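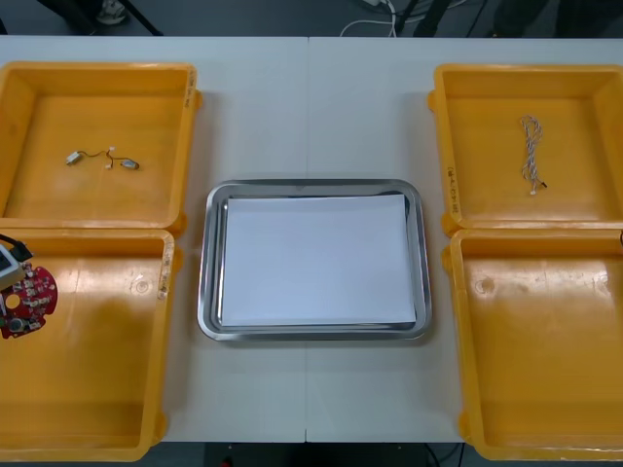 TRAVEL TALK / BAGGAGE

Nine winters at the lost bag desk

28 Jul 2025

She had asked me to come early, before the morning flights, and when I got to the café across from the terminal at Kidden she already had a pot of coffee going and a second cup set out for me. She spent nine winters behind the Benov Air baggage desk, left in January, and has been enjoying regular bedtimes ever since. She asked me to leave her name out of it, and I was happy to.

I wanted to know what it's like to spend your working life with people on one of their worst days. She laughed and stirred her coffee for quite a while.

"Most of them are lovely, you know, they really are," she said. "They've just got off a long flight, they've watched that belt go around until it stops, and then they have to come and talk to me. I always tried to say sorry first and get the form out second."

Her worst night was a snow delay, when 204 bags off the Fitine connection stayed behind and the whole planeload lined up at a desk with 2 people working. "One gentleman had his wedding shoes in there. I can still see his socks." The shoes turned up the following afternoon, she told me, and he sent the desk a box of cookies.
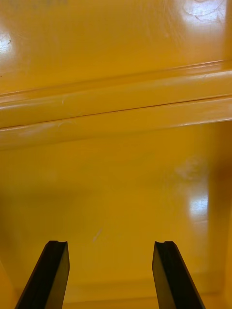 Molded yellow plastic, seen close up

We got on to what travelers could do to help themselves, and here she sat up straighter, because she has opinions (plenty of them!). Take a photo of your bag before you hand it over. Put your phone number inside as well as on the tag. Peel off the old stickers from your last trip, the little barcode ones especially, as the scanners will read whatever they find.

"And please don't tell me it's black with wheels," she said. "I had 70 of those on a bad Sunday's worth of shelves. Tell me about the scratch, or the ribbon, or that the zipper sticks."

She travels with an Abou Jaoude suitcase herself, an old hard-sided thing in a green she calls dreadful, and she wouldn't swap it for anything. It has gone missing once. She filled out the form like everybody else, waited three days, and says she learned more about the job from that than from any of the training.

Does she think the airlines pay out enough? She took her time over that one. A customer once claimed $1,000 for a coat and got a good deal less, and she felt the letter he received was colder than it needed to be. "You can say no to somebody kindly. It costs the same stamp."

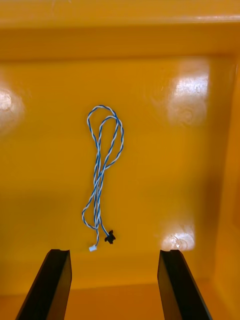
A reader in our comments felt she was being too easy on the airline, and wrote that after five days without a suitcase on Fitine, a kind word at the desk was welcome but a working phone number would have been better. I read that out to her over the phone last night.

"Oh, I agree with every bit of it," she said. "We used to ring that number ourselves and give up."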